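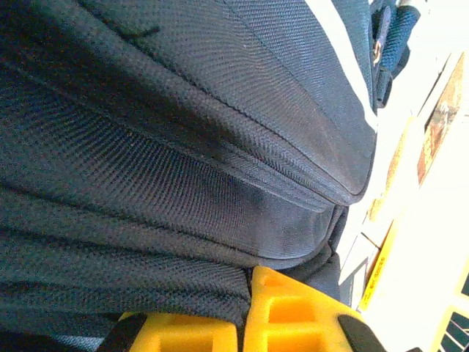 Medton Parents and Pupils Board > Kit and Uniform > Packing the school bag - what goes where?

bramblepatch
My youngest moves up to the big school at Wesell and we have finally got her a proper rucksack, a navy one with a rounded front pocket. I love it! The weave is lovely and tough and there's a pale trim that will show up a bit at the bus stop. What I haven't worked out is how to pack it. She's 10, she has a fair walk, and left to herself she drops everything in from the top and sits on it. How do you all do yours?

tin_whistle
Oh, I have opinions on this. Biggest and heaviest books first, flat against the back, spines down. Then thinner books and folders in front of those, then anything soft. We've done it this way for 4 years with two children and the bags still hang straight. Spines down is the bit I'd fight for - the corners don't curl nearly so much.

kestrel_ann
Spines down, yes, but I don't agree about putting the biggest first every time. If the biggest book is the one for the last lesson, fine. If it's for the first lesson she'll have the whole lot out on the corridor floor by nine. Ours go in timetable order and I pencil the order inside the planner.

tin_whistle
But then the weight ends up all over the place! A heavy atlas at the front pulls the whole bag backwards. I'd sooner she spent a moment finding a book than walked home with a sore neck.

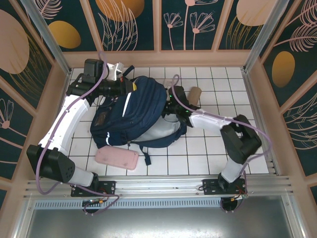
The other thing I'd say is to lay the bag down on its side to pack it, zip facing up and opened right round. You can see what you're doing, the books slide in without catching the lining, and then you stand it up and give it one good shake. My son thought this was daft until he tried it and now he does it every evening before tea.

moth_and_lamp
Packing on the floor is a revelation, I second that. We do it on the kitchen tiles. Everything comes out first, mind you, or you never find the banana.

bramblepatch
We tried it tonight and she was thrilled with herself. All the books in, planner in the front, and room to spare. One thing I'm stuck on is her glasses case. It's a hard one and it takes up such a lot of the front pocket.

kestrel_ann
Side of the main compartment, upright, between the books and the wall of the bag. It fills the gap and stops the books leaning over. Put the pencil case on the other side to match.

moth_and_lamp
I'd keep it in the front pocket myself. My daughter's went down the side and we lost it for around a fortnight, under a PE sock. 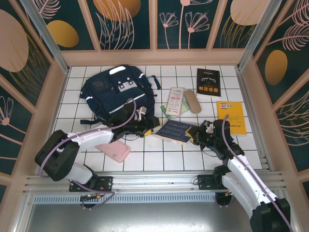 bramblepatch
What do you do with thin booklets, the floppy sort that get crushed?

tin_whistle
Slip them between two hardbacks, or inside a plastic wallet if there are more than 4. We use the Sivix ones, A4 with a flap, and they've held up really well. Music goes in the same way. My eldest carried the same book of Bach pieces back and forth to Medton for a whole winter and it's still flat enough to stay on the stand.

kestrel_ann
Wallets get left at school in this house. I put an elastic band round the booklets with a bit of card behind. Cheap as anything.

old_satchel
Can I put in a word for taking things out? I weighed my grandson's bag in August with everything he said he needed, and there were 13 books in it. He needed five of them. We keep a shelf by the front door now and he swaps over each night - it's made a huge difference.

bramblepatch
A shelf by the door! I've got just the spot, under the coat hooks. Going to clear the wellies off it now.

tin_whistle
Do label the shelf or it'll be wellies again by the weekend. And still heaviest at the back, please :)

kestrel_ann
Timetable order!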